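Gristgate captain: "The vote came as a surprise to me"

September 15, 2026

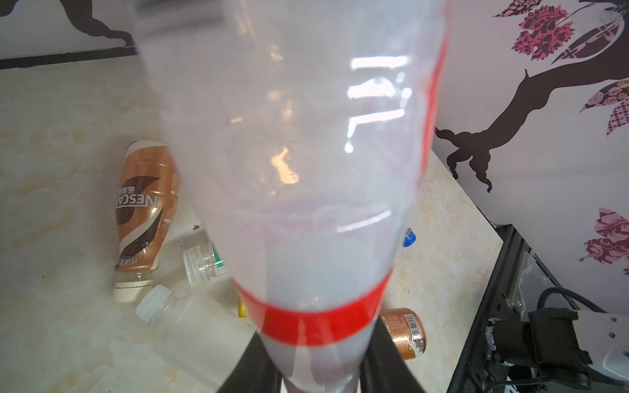
The Gristgate captain has been voted the league's player of the season by her fellow professionals, two points ahead of the Listach goalkeeper. She heard the result on the team coach, on the way back from a friendly.

"Our manager read it out over the microphone," she said. "I thought it was for someone else. I'd voted for the Listach keeper myself, and I expected most people to do the same."

She finished with 34 points from the players' ballot. It is the first time the prize has gone to a defender, and she played every minute of the league season. The stretch she remembers best is December, when Gristgate had a run of away matches on heavy pitches and conceded only once.

"We weren't playing well, I'd say that to anyone. We were getting the ball clear and starting again. But we came home with the points."

She joined from Zakeo at 19, after 66 appearances there, mostly at left back. The move to the centre was the manager's idea and she did not like it at first.

"I missed running forward. At Zakeo I could go 80 yards up the line and somebody would cover for me. In the middle you stay where you are and you talk. I wasn't a talker – I had to learn that."

Her contract has one year left. Zakeo have been linked with bringing her back, and she did not rule it out, but said no one from the club had spoken to her.

"I read the same stories as everyone else. I've got a flat here and I like the group. We'll sit down after the winter break and see what the club wants to do."

Gristgate open their season at home to Listach. The trophy will be handed over on the pitch before kick-off, and she has asked for it to be done quickly so she can get on with her warm-up.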